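Open day at the Skomance food hall

Skomance has been on my list ever since a friend came home raving about the place, and I finally made it for the spring open day on 3 March 2024. What a day! The old town sits on a hill above the river, and you can walk up from the station in no time (wear decent shoes, the cobbles are brutal).

The food hall started life as a grain market, and for the open day they let visitors into the back rooms, the cellars and even up under the roof. Entry was free for the first 1,000 people, and I got in with a blue paper ticket that I've kept. 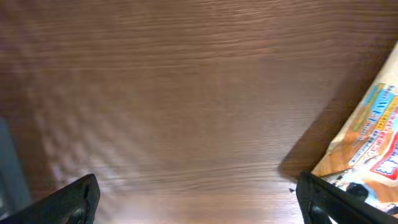
Our guide was Edit Juhász, who has run the Erdős bakery stall for 33 years and knows every beam in the building. She took us down to the cellars first, where the Hudon family ages its sheep's cheese, and I could have stayed down there all afternoon. We tried 4 kinds. The smoky one with the black rind was my favorite, and I bought a wedge far too big for my bag.

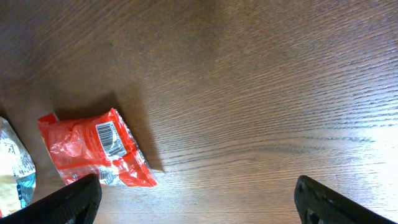 Upstairs it's all about the snacks, and the locals take them very seriously. There are paprika peanuts, sour cherry strudel, fried dough with garlic, pumpkin seeds by the scoop. Even a snack in a shiny red wrapper with crimped ends has its fans, and I heard two grandmothers arguing happily over which stall sells the best crackers. Go hungry!

We finished at Stallance, the little café by the north door, with plum cake and very strong coffee. 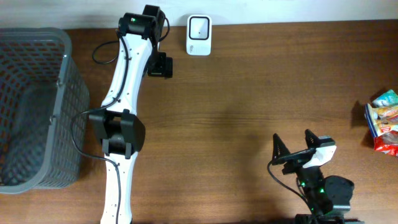

From the café you can climb to the roof walk, and the view over the red tiles down to the river is wonderful. The next open day is in December, when they light the stoves and serve hot cider in the yard. I've already asked about rooms.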